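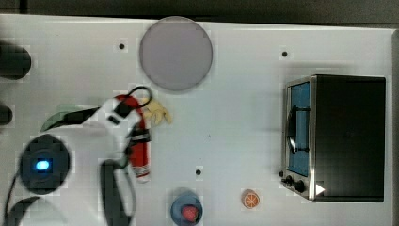

FLEKBRIDGE CHILDREN'S CENTER
Minutes of the Regular Meeting of the Board of Directors
25 Apr 2018, Main Office

Presiding: Béla Kiss, Chair
Recording: Petrică Lungu, Secretary

1. Call to Order

The Chair called the meeting to order and noted that a quorum was present. The agenda was adopted with one change: the item on summer hours was moved ahead of the item on the parking lot so that staff could be excused early.

2. Approval of Prior Minutes

The minutes of the previous regular meeting were approved with a correction to item 6, where the words "lease renewal" were replaced by "lease extension."

3. Financial Report

The Board received the report for the quarter. The balance in the equipment account stands at $2,654. An invoice of $278 from Vemer for repair of the hallway drinking fountain was presented and approved for payment. The Secretary asked that future repair invoices list parts and labor separately, and the Director agreed to pass this on to the vendor.

Tuition income was in line with the budget. Two family accounts remain past due, and the Director has offered both families a payment schedule. The Board asked to be told at the next meeting whether the schedules have been signed.

4. Review of Pretend-Play Materials

Staff have begun the yearly review of classroom materials, starting with the play kitchen sets. Toy food and dishes are being checked for loose seams, cracks, and small parts before they are assigned to rooms for the coming year.

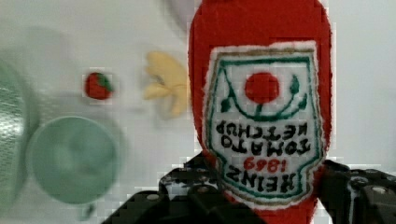 Item 4: Plush ketchup bottle.

Members discussed whether plush food items should remain in the toddler room. The Director stated that the present rule — cloth items are laundered weekly and withdrawn if the stitching opens — has worked well, and no change was proposed. The Board took note of the review. Lists from each room are to be turned in to the office once completed.

5. Summer Hours

The Director presented a proposal to close at 5:00 p.m. on Fridays during July. Replies to the family survey were mostly in favor, although several parents who commute to Brikia objected that they could not arrive by that time. After discussion, the proposal was amended to keep one room open until the regular closing time for families who register in advance.
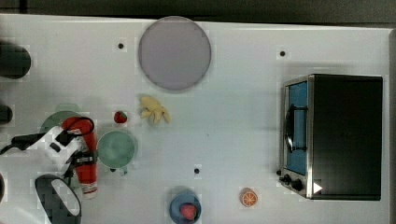
The amended proposal was moved, seconded, and carried, with one member abstaining. The Director will send a notice to families in both printed and electronic form. Registration for the late room will be handled at the front desk, and the late pickup fee will continue to apply from the regular closing time.

6. Parking Lot and Drop-Off Lane

The Board considered a written bid from Surdu for repainting the drop-off lane and moving the crosswalk closer to the side entrance. Members raised the following points:

The bid does not state how long the lot would need to be closed.
The proposed crosswalk would remove 3 parking spaces, one of them now used by the kitchen delivery van.
The storm drain near the gate should be cleared before any paint is laid down.

A motion to accept the bid as written was withdrawn. The Chair will request a revised bid that includes a closing schedule and an option that keeps the delivery space. Action was deferred.

7. Staffing

The Director reported that the opening for an assistant teacher in the preschool room has been posted. Interviews are under way.

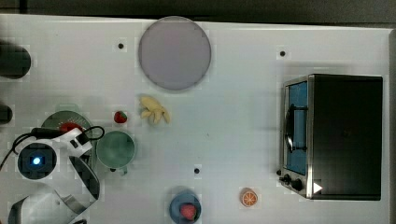

The Board asked that at least one lead teacher sit in on each interview. The Director confirmed that this is already the practice and that references are checked before any offer is made. Substitute coverage will continue in the meantime under the current arrangement.

8. Other Business

A parent's letter regarding the noise of the hand dryers in the children's restroom was read into the record. The Director will look into the cost of paper towel dispensers and reply to the parent in writing.

9. Adjournment

There being no further business, the meeting was adjourned on a motion duly made and seconded.

Respectfully submitted,
Petrică Lungu, Secretary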